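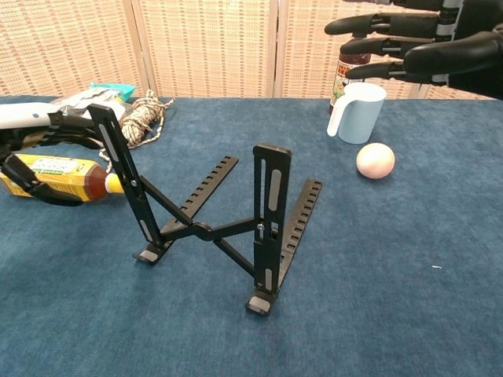
FLAT STORAGE, UPRIGHT USE

Folding stands and the small-table problem

Last updated Fri 29 April

Search this site Enter keyword Go

A folding laptop stand is a simple linkage. Two uprights carry the computer, crossed struts hold the uprights apart, and a pair of base rails takes the load down to the table. Slots in the rails set the working angle. Closed, the better ones fit in a drawer with the cutlery.

The Hurden test bench in Vanaldale assessed 19 stands in January, each opened and closed 305 times under a fixed load. Failures were concentrated in two places: the central hinge, which loosened, and the rubber foot pads, which peeled at the front edge. Six stands lost a pad before the halfway mark. Thumbscrews held well provided they were checked every few days.

Surface matters more than the makers admit. On bare wood a padded foot grips and stays put. On felt the pad rides on the pile, and typing sets up a slow rocking — tiring over a full day. A thin board under the base rails cures it.

The second difficulty is sharing. In a small home the desk is also the place where shopping gets put down, and the stand must compete with everything else.

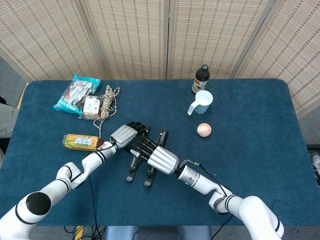 Vol. 6 — Page 1163

A dark blue felt-covered table with a woven folding screen behind it can take a snack bag, a wrapped baked good, a coil of rope, a drink carton, a glass bottle and a pitcher, and still leave blue surface along the near side. Rounded corners reduce the usable area slightly. The screen costs floor depth, as its end panels must angle forward or back for it to stand.

Đoàn, whose Cekutik range of work tables is sold covered or bare, recommends dividing the top by weight. Bottles and pitchers go to the far edge, capped or empty. Cartons are stored upright once opened. Balls and other round objects belong in a tray, and rope should be tied off so that no loose strand reaches the work area.

The stand is folded first and put away last. Wipe the feet before closing; grit carried into the rail slots wears the finish and makes the angle harder to set.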